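# A Saturday at the Galtport mill open day

Tiina Väisänen had been at me for years to come along to the open day at the old woollen mill in Galtport, and every year I had some excuse ready (a cold, the dog, my sister's birthday). This time I ran out of excuses. So off we went in her little car with a thermos between us, taking the inland road through Tevadlow because she wanted to stop for cheese buns. I should say now that the cheese buns were very good and that I ate mine and half of hers.

The mill sits right down on the river, a long brick building with far more windows than you'd think anyone would want to wash. It stopped spinning for the big blanket companies in 2000 and stood shut for a good while after, and then a family by the name of Lapiņa bought it and started up again with a few of the old machines. They do mostly yarn, with some blankets and a bit of scarf cloth, and once a year they throw open the doors and let people like us wander about getting lint on our coats.

We were put in a group with Gleice Arruda, who runs the carding floor and has the kind of voice that carries over machinery without seeming to be raised. She took us first to the sorting tables, where the fleeces come in straight off the farms. I had never stood next to that much raw wool! The smell is wonderful if you like sheep, and I do, but a young fellow near the back went rather quiet and spent a lot of that part of the tour close to the door. Gleice pulled apart a lock of fibre and passed the two halves around so we could feel the crimp in it, and my fingers were soft from the lanolin until suppertime.

After that came the scouring, which I'd imagined as a big washing machine and is much more like a slow canal. The wool drifts along from one bath to the next, nudged by rakes, and nothing is ever allowed to be rough with it. Gleice said most people who felt a jumper at home do it by being in a hurry, and I saw Tiina look at the ceiling.
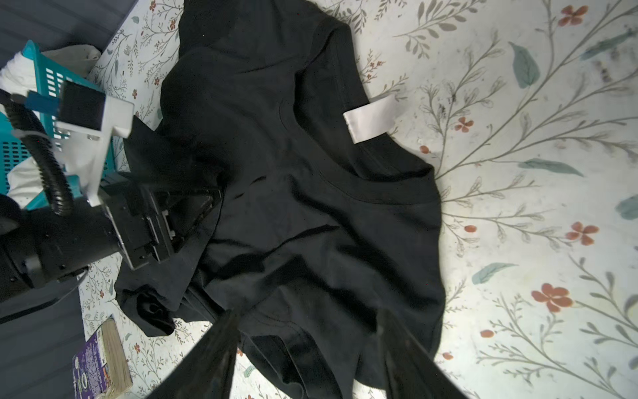
Cloth labels took up a good part of the talk after the tea break, and I hadn't expected to care about them nearly as much as I did. Gleice's view is that a maker owes you a proper label, sewn into a seam where it will last, with the fibre and the washing spelled out in words as well as those little symbols. I've been going through my own things ever since with new eyes, and you do start to see them everywhere, a white tag poking out at the side of a black shirt, bright as anything against the dark cloth. I used to snip them out because they itched. She told us, very kindly, to unpick them and keep them in an envelope, and I now have the envelope, though I can't claim there's much in it yet.

The spinning room was the part Tiina had been waiting for. They have a Sturkitz frame, which meant nothing to me but plenty to her, and when they set it going the whole floor hummed up through our shoes. It has 56 spindles down the one side, and a woman walks up and down in front of it all day long, mending the broken ends with a quick little twist of finger and thumb. She let a few of us try. I broke mine straight away, and then I broke the one beside it, and she fixed both before I'd finished saying sorry.

The shop is at the end, naturally, through the old dye house. There's still colour in the floorboards there, a sort of plum and a very faded green, and I hope they never sand it out. I bought two skeins of grey for a hat and Tiina bought a blanket she said was for her nephew. It has been on her own couch both times I've visited.

If you're thinking of going next year, wear flat shoes, as the stairs between floors are steep and there's no lift to the spinning room. Parking is on the grass by the river and gets soggy. The tea is by donation and the fruit loaf goes early. We drove home by the coast, which took much longer, with the skeins on my lap the whole way and the heater turned up as high as it would go.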